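How to Run a Members' Backstage Tour at a Small Theater

Updated 2026-08-30

A backstage tour is one of the cheaper things a playhouse can offer its members. It needs no set and no rehearsal beyond a walk-through. It does need a route, a script, a reservation list and a building that is safe to walk around in. These are the steps we follow at the Skendcombe Playhouse, written up for other small houses that want to start a tour of their own.

Allow one month of preparation the first time. After that, a tour can be set up in a few days.

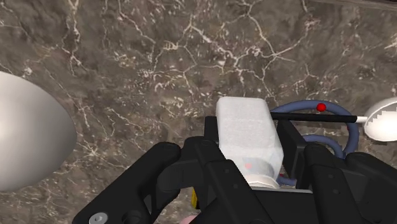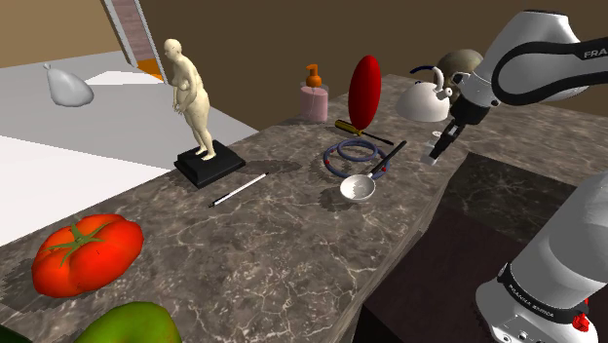

Step 1: Pick the date around the production calendar

Start with the production calendar, and leave the membership calendar for later. The worst days for a tour are load-in, technical rehearsal and the day after closing. The best are the quiet days in the middle of a run, when the set is up, the props are on their tables and the crew is not due until evening.

Ask the production manager for three possible dates and take the one with the longest gap before the next crew call. A tour that starts at 11 a.m. with a 6 p.m. call leaves plenty of room. A matinee day does not work.

We run ours in March, between the winter play and the spring musical. If your house rents to outside companies, check the rental contract before you announce anything. Some visiting companies will not allow the public near their set, and a few do not want people in the dressing rooms while costumes are hanging there.

Step 2: Walk the route with a watch

Walk the whole route at the pace of your slowest likely guest and write down how long each leg takes. Then add the talking. A stop with a good story takes five minutes. A stop where people can ask questions takes eight.

Our route has six stops:

Lobby and box office window
House, center aisle
Stage, from the apron to the back wall
Scene shop
Costume room
Green room

The whole thing takes an hour. We used to include the fly gallery, but the stairs are steep and narrow and the group had to go up in two halves. Half the guests stood in the wings with nothing to do. We now talk about the fly system from the stage floor, with the guide pointing up.

Note every step, raised sill, low pipe and heavy door as you go. Write them into the script at the place where the guide has to mention them.

Step 3: Plan a step-free version

Do this at the same time as the main route. If a stop can only be reached by stairs, decide now what a guest who does not use stairs will see in its place, and who will go with them.

At Skendcombe the scene shop is half a level below the stage. There is an outside door to it from the loading dock, so the step-free route leaves by the dock and meets the group inside. It takes four minutes longer. The guide starts the shop talk with general history so that no one misses the part about the current show.

State on the reservation form which stops have stairs. Ask guests to tell you what they need when they book.

Step 4: Set the group size

The size of your smallest room sets the size of the group. Measure it by putting people in it, with the furniture and racks where they normally stand.

Our costume room is the tight one. We cap each tour at 30 guests and split into two groups at the lobby, one starting at the front of the house and the other at the green room. The groups pass each other on stage. You need two guides for this, plus one person at the back of each group to close doors and keep people together.

The playhouse has 594 seats, and the first year we assumed we could take a much larger crowd. The auditorium can hold them. The hallway behind it cannot.

Step 5: Write the script

Write it out in full, even if your guides prefer to talk from memory. A full script lets a new guide take over at short notice. It also keeps the two groups on the same schedule.

For each stop, put down:

Where the guide stands and where the group stands
Any safety notice
Two or three facts about the room
One story
The line that moves the group on

Check the facts. Dates of renovations and names of past productions get repeated wrong for years once they are in a tour script. Look in the old programs, and if you can't confirm something, take it out. One story we told for a long time was that the main curtain came from the old Gultora cinema. The purchase order in the office files says otherwise, so the story is gone.

Keep technical words to the ones you explain. Guests like learning "batten," "wings" and "ghost light." They do not need the names of all the rigging hardware.

Step 6: Agree on what guests may touch and photograph

Get a clear answer from each department head and write it down. Ours are:

Stage: walk anywhere inside the taped area. Photos allowed if the designers of the current show agree.
Props tables: look only. Props are laid out in order for the next performance.
Scene shop: nothing running, all power tools unplugged. Photos allowed.
Costume room: look only, except for the sample rack. No photos of name labels or fitting notes.
Green room: photos allowed, but check that no one from the company is using it.

The sample rack is worth setting up. Ours holds a few retired costumes with quick-change closures, and guests can open and close them. It is the stop people ask the most questions about.

Step 7: Open reservations

Make reservations required, even when the tour is free. Without them you can't plan guides or the two-group split.

We currently have 703 member households and the tour fills up, so we open booking to members first and to everyone else a week later. Members book free, two places per household. Non-members pay at the door. Set your own price, but keep it low enough that joining still looks like the better deal over a season.

The form should ask for name, number of guests, phone number, step-free route yes or no, and anything else the guides should know. We use the same Fladow booking page as for our play readings, with the questions changed. A paper list by the box office phone works just as well for a small group.

Keep a waiting list. Call people on it the day before, after you have had your cancellations.

Step 8: Send the reminder

Send it two days ahead. Include:

Start time, and the time the doors open
Which entrance to use
Where to park
Closed-toe shoes, please – this is a shop and a working stage
Coats and large bags can be left in the lobby
Who to call if plans change

Keep it short. If it runs past one screen, people miss the part about shoes.

Step 9: Prepare the building

On the morning of the tour, one person walks the route with the script in hand. Allow 40 minutes for this. The checklist:

Work lights on in all stops, including the wings
Orchestra pit covered or barriers in place
Battens at their storage height, nothing moving overhead
Cables taped or covered
Shop floor swept, tools unplugged
Paint and solvents locked away
Dressing rooms closed
Exit doors clear
First aid kit at the lobby desk

Tell the guides about anything that has changed. A set piece parked in the crossover can mean rerouting the group.

Step 10: Run the tour

Start on time. Late arrivals can be walked to the first stop by whoever is on the lobby desk.

Begin with the safety talk, in the lobby, before anyone goes through the doors. Stay with the group, watch the floor, don't touch anything unless invited, and here is where we gather if the alarm sounds. It takes one minute.

The guide should wait until everyone is in the room before speaking. The person at the back raises a hand when the last guest is in. If a stop runs long, shorten the next one by dropping the story and keep the safety notice.

Finish in the lobby, where the season brochures and membership forms are. One sentence about joining is enough. Coffee helps – people stay longer and the guides get the questions that didn't fit earlier.

Step 11: Write it up afterward

The same day, note how many people came, how long each stop took and which questions the guides couldn't answer. Find the answers and add them to the script. File the notes with the route plan.

Further reading on this site

How to set up a post-show discussion
Running the Rodrigues Room as a rehearsal space
Usher training: a one-evening outline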